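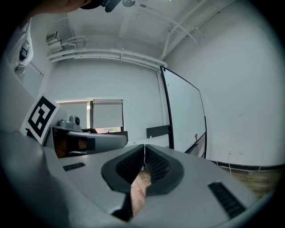
Posted in: Reading Months, Books in Translation, Rambles

February has always been my worst reading month. It is too short to get anything done and too dark to feel cheerful about it, and by the second week I have usually given up on whatever worthy thing I started at New Year and gone back to rereading detective stories in the bath. So this year I decided to give the month a theme, as so many of you clever people do, and I spent the whole of it on novels set in small towns in Central Europe. I can hardly believe I'm writing this, but I finished seven of them!

I should say how it started. There is a second-hand bookshop in Jadwood called Tichý (it has been there for years, up the steps behind the chemist, and if you blink you miss it) and they had a shelf marked "From Elsewhere" with everything on it at 2 pounds each. I went in for a birthday card. I came out with a carrier bag so heavy that the handle went, and I had to carry the whole lot home in my arms like a baby.

Most of them were from Braltetti, which was a new name to me. They do those slim paperbacks with plain coloured spines and flaps you can use as a bookmark, and I have become rather silly about them. The paper is lovely. The print is a touch small for my eyes after nine in the evening, but I forgive them, and I have moved the good lamp.

The one I want to tell you about is the Dreltumik trilogy, or at least the first two parts of it. Dreltumik is a town of 3000 people with a river, a brewery and a railway station where the express doesn't stop, and very little happens there for very long stretches. A baker falls out with his brother over a wall. A schoolmistress receives a letter and doesn't open it for 28 chapters. I know how that sounds! I nearly put it down on the second night. But I kept thinking about that letter while I was peeling potatoes, and by the end of the week I was going up to bed at half past eight to find out whether she had so much as picked it up.
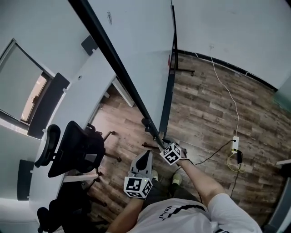

One reader commented under my last post that she had given up on the first book at the wall, as she couldn't see why two grown men would go on about it for so long, and asked whether it was worth trying again. She said she'd found the brothers impossible to tell apart and had ended up writing their names on a slip of paper.

Well, I do sympathise. I mixed them up too, and there is a cousin later on who makes matters worse. My advice would be to skip ahead to the harvest supper and start from there, then go back to the wall when you care about them a bit more. I know some people will be horrified — my sister won't so much as glance at a last page — but I have always been a wanderer in books and I'm too old to change. The harvest supper has the best description of a plum dumpling I have ever read. I tried to make them the next afternoon. They fell apart in the pan and we had them as a sort of pudding with custard. 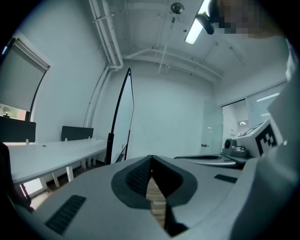
What I liked best, I think, was how much the weather mattered. People in Dreltumik are forever looking out of the window and deciding not to go somewhere. The fog comes up off the river and the whole town stays in and remembers things, and since it had been raining here without a pause I felt very much at home. The translation reads beautifully, too. Every so often there's a phrase that sits a little oddly, and I found I looked forward to those — they felt like hearing someone speak with an accent.

The third part isn't out in English yet, as far as I can find. I asked in the shop and they looked on the computer and shook their heads, and then they sold me a book of ghost stories, so I can't say it was a wasted trip.

Next month I'm going to try the sea. I have one novel about a lighthouse and one about a herring boat and would gladly take suggestions for more, the saltier the better. Leave them in the comments and I'll add them to the pile, once I've worked out where the pile is going to live.

You might also like:
What I Read When I Had Flu
In Praise of the Very Slow Novel
Maps at the Front of Books
My Bath-Time Detectives, Ranked
Books I Have Started Three Times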